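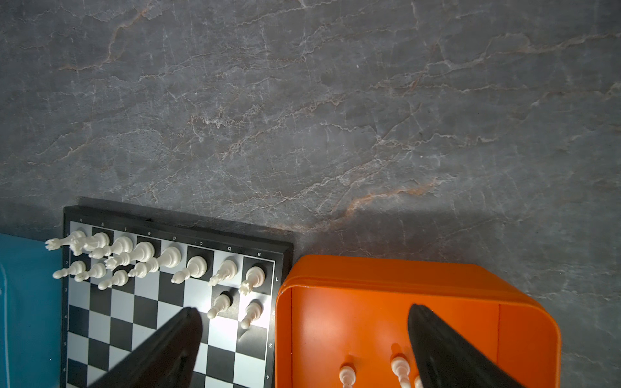

August 3, 2019
by Dagný Skov

In our robotics club we have one task that everybody must try, and it is the chess task. The arm must put a chess set on the board, every piece on its own square. We don't teach it to play. I think many new members are a little disappointed when they hear this!

I joined the group in November and I believed it would be easy. A board is flat, the squares are all the same size, and the pieces don't run away. But a pawn is thin at the top and wide at the bottom, and when it lies on its side it can roll. My first program was named Dovora, and in 80 tries it placed a pawn correctly five times. Our teacher said that this is a normal beginning.

What I have learned about pieces that lie down

The white pieces are harder for me than the black ones, and I still don't know why. Maybe it is the light. When a piece lies on its side, the fingers must take it near the base and then turn it slowly. If they take it by the head, it slips. For the knight I needed three weeks, because his head points in one direction and the fingers like only two sides of him.

I also learned to respect the orange box. Pieces in the box stand close together, and the fingers need space on both sides. My partner on the team wants to pick always the nearest piece. I prefer to begin with the one that has the most free space — it is slower, but the others stay on their feet.

The black side is where I feel more calm. With the pawns in front and the big pieces behind them, I can check a row quickly with my eyes before I continue with the white.

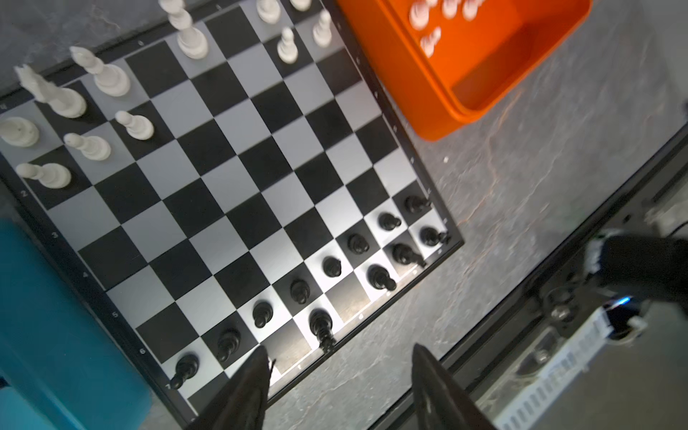 Plans for the Gandudport meeting

Six teams will come, and each team gets the same board. We are allowed to bring our own program, and mine has now the name Tanoli. I want to improve two things before we go: the turning of the bishop, and the moment when the fingers open. They open too fast — I hear a small click and then the piece is not in the middle of the square anymore.

If you have worked with small objects like this, please write to me how you choose the speed.

Contact | © 2019 Dagný Skov | Back to top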